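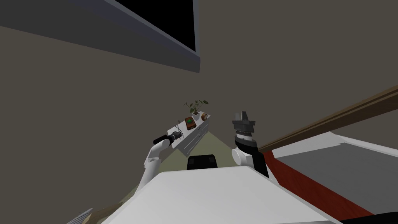 The case against Robles was thin on Monday and thinner by Wednesday, and Anca Moldovan had the job of telling the judge otherwise.

She got to the court at eight. The list was pinned up behind glass by the main doors, Wed 7 June, Court Three, and Robles was fourth on it, after two adjournments and a man who had driven a van into a bus shelter. She bought a tea from the machine and took it to the advocates' room, where somebody had left the window open and the papers on the table were damp along one side.

The charge was theft from an employer. Robles had kept the stores at Boltix for nine years. Boltix sold fixings to builders, mostly in Nurnero and the villages up the valley, and the stores were a long shed with a counter at one end. In the spring the firm had changed its accounts and found 2,581 missing. The money had gone in small amounts, all of it cash, all of it from the counter till. Robles had a key to the till. So did Geta, who did mornings, and so did the owner's son, who did very little.

Moldovan read the file again. There were 34 till slips in a plastic sleeve, each with a refund on it and each with an R in the corner in blue biro. The police had shown them to Robles in the first interview. He had looked at them for a long time, according to the transcript, and said, "That's my letter but I don't make it like that."

"How do you make it?" the officer had asked.

"With the leg straight."

Nobody had followed this up. The officer had gone on to ask about his car.

She turned to the back, where the stock sheets were. Boltix had sent them over in a box because the defence had asked for them, and then the defence solicitor had changed and the new one had not looked. Moldovan had looked on Sunday night at the kitchen table. Robles had signed every sheet. She had stopped after the first 90. The leg was straight on all of them.

It did not prove anything. A man could write one letter two ways. But slip 423 had a time printed on it, twenty to eight in the morning, and Robles did not start until nine. He could have come in early. His statement said he took his mother to the clinic on Tuesdays, and slip 423 was a Tuesday.

She rang the officer in the case. He was eating something.

"Did anyone ring the clinic?" she said.

"Which clinic?"

"The one in his statement."

He said he would have to check. She heard him put the food down and move some paper about. Then he said no, it didn't look as if they had, but he could do it now if it mattered. She said it mattered. He asked when she was on and she told him, before lunch, probably. He said right and hung up.

At ten the usher put his head in and said the van man had not turned up and they were all moving forward one.

She went out to find Geta, who was down as the first witness for the prosecution. Geta was sitting on the bench by the stairs in a good coat, with her bag on her knees. She was about sixty. Robles was at the other end of the same corridor with his sister, and the two of them were taking care not to look at her.

Moldovan said good morning and told her there might be a delay. She said she could not talk about the evidence. Geta nodded.

"Will they ask me who opens up?" Geta said.

"They may ask you about how the shop runs. Just answer what you're asked."

"Only it isn't always me. People think it's always me."

Moldovan told her again that they could not discuss it. If there was something she had left out of her statement, an officer would take it down properly, and she should say so to him and to nobody else. Geta looked at the clasp of her bag. Then she said she would like to see the officer, please.

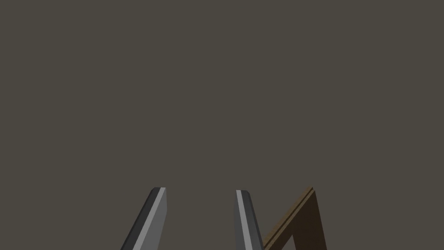

Robles said, when his solicitor had explained it to him for the second time, that he did not want Geta getting into trouble over this. She had a bad hip and she had only been doing what she was told, and if the boy had asked her to stay quiet then it was the boy they should be talking to. The solicitor told him to lower his voice. His sister told him to sit down.

The clinic rang back at twenty past eleven. They kept a book at the desk and the drivers signed it. Robles was in it for that Tuesday, in at half past seven and out at ten to nine.

Moldovan asked the officer to get a copy of the page. She asked him what the signature looked like and he said it was a signature, what did she mean.

"The R," she said.

There was a pause while he found out.

She wrote the answer on the front of the file, under the name and the charge, and went to look for the usher. Court Three was just coming out. She asked for ten minutes with the judge before they called it on, and he said she could have five.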